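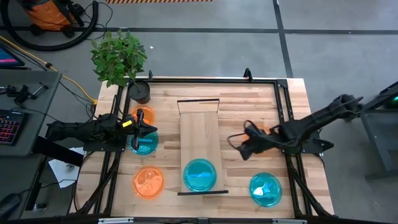

**Does the village hall hire charge go up this winter?** The hourly rate stays the same until the end of March, and regular groups will be told in writing before any change after that.

# Kornbridge Hall Users' Association

Minutes of the November meeting, held in the small room. Start 7.15 pm. Nine present, three apologies received.

## 1. Minutes of the last meeting

Agreed, with one correction. Item 6 should read "side gate", not "side door". The side door has been fine since it was planed.

## 2. Matters arising

- The noticeboard key has been found and copied. One copy is held with the bookings diary, the other with the cleaner.
- The reply from the parish about the hedge has still not come. Secretary to write again.
- The tea urn has been descaled. It still takes a long time to boil and users are asked to switch it on before they set the chairs out.

## 3. Money

The current account stood at £1,362 at the end of last month. Hire income was up on the same month last year, mostly from the Saturday parties. The water bill was higher than expected and the meter will be read again before it is paid.

A hirer's deposit of £100 is being held back in part after the September party, where two curtain hooks and a length of rail came down. The hirer has been written to and has not objected.

It was asked whether the association should move some money into the savings account. Left until the heating work is settled.

## 4. Heating

Two quotations were on the table. Skellance would replace the three wall heaters in the main hall and put in a new timer. Milleck would do the heaters only and leave the present timer where it is. The difference between the two comes to £300.

Points made in discussion:

- The present timer loses time and was wrong again after the clocks changed. Two groups arrived to a cold hall.
- The Milleck price does not include taking away the old heaters. We would have to get them to the tip ourselves.
- Skellance cannot start before the middle of January. Milleck could come in December, but only during the day, when the playgroup is in.
- A separate timer could be bought and fitted later, though it would mean a second visit and a second call-out charge.

A vote was taken. Six in favour of Skellance, two for Milleck, one did not vote. Secretary to accept the Skellance quotation in writing and ask for a start date outside the playgroup's hours.

In the meantime the portable heaters may be used, one to a socket, and they must go back in the cupboard at the end of the session – they have twice been left on the stage.

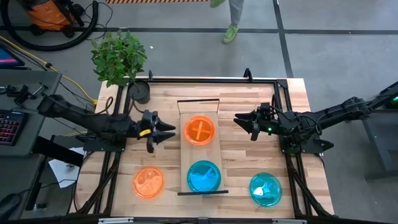

## 5. Bookings

The Tuesday art group has asked for an extra half hour. Agreed, provided they are out before the choir needs the piano moved.

A request came from a dog training class. Members were not against it in principle but the floor was sealed in the summer and there was worry about claws. The class is to be offered the field instead, with use of the toilets and kitchen.

The online diary and the paper diary did not match on two dates in October. The paper diary is the one that counts. Anyone taking a booking by phone should write it in on the same day.

## 6. Chairs and tables

The new stacking chairs from Trnka have arrived, 32 in all, as ordered. One has a short leg and wobbles. Trnka have said they will send a replacement foot. The old chairs with torn seats will be offered to users first and then taken to the tip.

Chairs should be stacked no more than six high. A sign will go up by the store.

## 7. Christmas fair

Stall setting-up from 9 am, doors open at 11 am. Tables cannot be reserved without payment. The raffle will be drawn at 3 pm. Mulled wine was discussed and the licence position is not clear, so it will be hot blackcurrant again unless the secretary hears otherwise.

Still wanted: extension leads, a float tin, cakes with labels listing what is in them.

## 8. Any other business

The outside light by the bins comes on at midday. To be looked at when the heating people are here.

Lost property is full. Anything not claimed by the end of December goes to the charity shop.

Meeting closed 8.50 pm. Next meeting in January, same room – date to go on the noticeboard.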